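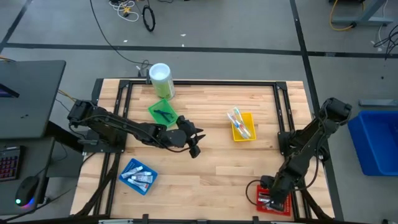 *By Latrice Pennington. Household entries, last touched up in April*

**Sorting basket** (also *tidy basket* or, in my family, just "the colors") is a small plastic basket used for keeping little household things apart. I've written a lot of entries for this wiki and this may be my favorite, so bear with me!

The basic idea is one kind of thing per color. Toothbrushes go in yellow, say, still in their packaging, and small tubes go in blue. Red and green tend to pick up whatever is left over (mine certainly do).

## Shape and size

Most are rectangular, and many have perforated sides, so you can rinse them under the faucet. Long packages stick out over the rim, and I've stopped minding. Tall canisters are better left standing beside the baskets.

## Names

Dradley sold a set as the "Midau", catalog number 184, and older folks around here still ask for a midau at the hardware store. Harish Pandey thinks the word is older than the catalog. I'd love to see a source for that, so please add one if you've got it.

## See also

- Drawer divider
- Bathroom caddy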